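Falness Immigration Law Opens Residency and Work Visa Desk for Relocating Families

2026-07-08 - Falness, a law firm practicing in immigration and residency matters, announced today the opening of a dedicated desk for families and employees applying for long-term residence abroad. The desk will handle work visas, family reunification, permanent residence and the renewal of existing permits under a single client file.

The new service was tested from April with a small group of clients and is now open to all applicants. During the test period the firm received 1,065 inquiries and opened 884 files. Most came from people who had been offered a position in another country and wished to bring a spouse, children or an elderly parent with them.

"Families have often been asked to deal with one office for the work permit and another for the dependents," said Brenda Lockwood, managing partner of Falness. "The same birth certificate is translated twice, and the two applications end up on different schedules. We have put the whole household in the hands of one attorney."

Under the new arrangement, each household is assigned an attorney and a case assistant at the first meeting. The attorney reviews passports, civil records, employment contracts and proof of income, then provides a written opinion on the types of residence open to each family member. Clients receive this opinion within 12 business days of submitting a complete set of documents.

The desk is led by Derek Sugden, who joined the firm after many years of practice in work permit appeals. He is supported by Lorraine Lightfoot, who oversees document legalization and certified translation. A total of 15 attorneys and assistants are assigned to the service.

Falness has also adopted Rallosach, a secure client portal supplied by Fedix. Applicants may use it to upload records, approve draft forms and check the filing date of each application. Paper files will still be accepted, and original documents can be delivered to the firm by appointment. 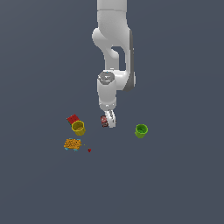 Employers may enroll on behalf of staff who are being transferred. Hartley, an engineering company that regularly moves personnel between countries, was among the first to do so. "Our people want to know when their children can start school," said Wayne Hartley, director of the company. "A clear filing schedule helps them plan that - and it helps us plan the transfer."

Fees are fixed for each type of application and are stated in writing before any work begins. Government charges, courier costs and translations are billed separately. The firm does not guarantee the outcome of any application, as all decisions rest with the immigration authorities of the country concerned.

Existing clients with a permit due for renewal will be contacted by their current attorney and may move their file to the new desk at no charge. New applicants may request a first meeting, in person or by video call, through the Falness office.

Media contact:
Jordan Pickering
Communications, Falness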